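Grendstead Allotment and Garden Society
Minutes of the meeting held on March 10, 2021

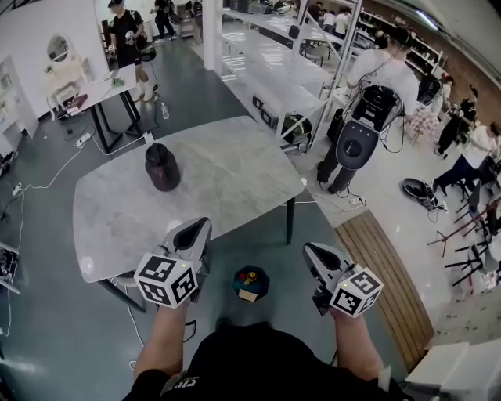 Brown bottle with black cap on the marbled table.

Chair: Tarcísio Guimarães
Apologies were taken as read. The minutes of the December meeting were agreed with one correction: the plot given up by the Singhal family is plot 31, not 13.

1. Water
The standpipe on the Trirkidlow side is still dripping. The plumber has quoted £268 to replace the tap and the first length of pipe. Agreed to go ahead. Members are asked to keep using the lower tank until the work is done. Hosepipes must not be left running unattended.

2. Rents
Rents stay as they are for the coming year. Two plot holders have not yet paid and will be sent a second letter. It was asked whether half plots could be paid for in two parts. Agreed, provided the first part is paid on signing.

3. Estdale Lane hedge
The hedge has grown over the path again and the council has written to us. Cutting has to be finished before the birds start nesting. The chair will ring the contractor. Brash can be stacked behind the compost bays but not burned.

4. Seed potatoes
The order came in short by one sack of earlies. The supplier has offered a refund or a different variety. Members present preferred the refund.

5. Plot 31
Offered to the next name on the waiting list. The old shed is to stay if the new tenant wants it. The glass in the cold frame is broken and needs clearing first.

6. Any other business
The gate code will change at the end of the month. A request to keep hens was put off until the rules have been checked. £100 was set aside for path chippings.

Next meeting to be arranged by email.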